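We've had the two-arm station in the Carnmont prep kitchen since April, so a few notes on what it has changed for the people who work the sink. Short thread.

Before anything runs on the real arms it gets run in simulation. Same kind of sink, same kind of mess. The kitchen staff now look at these renders at the start of a shift, which was not in anyone's job description last year.

Three renders from the sink task:

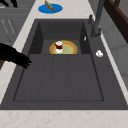
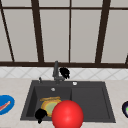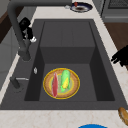 CARNMONT, April

The plate with the yellow rim is in the sink in all three. What's on it or near it changes, and that is the part our people get asked about. Would you clear that first? Would you leave it?

Ailbhe Moriarty has worked dish for 12 years. She now spends 45 minutes a day marking runs as good or bad. She gets paid the higher rate for it – we had to push for that.

A batch is 100 runs. Her notes are short. "Too close to the faucet" comes up a lot. The engineers at Traltari read every one.

What hasn't changed: pots, floors, the drain trap, anything greasy. All still done by hand.

What has changed: the evening shift went from four people to three. The fourth moved to prep and kept her hours. I was told that would happen and it did, but I asked for it in writing first.

If your workplace is getting one of these, ask who does the marking and what it pays. Ask early. Ours wasn't in the first plan at all.

Next batch is some 500 runs, with the stove side added. Will post when Ailbhe has been through it.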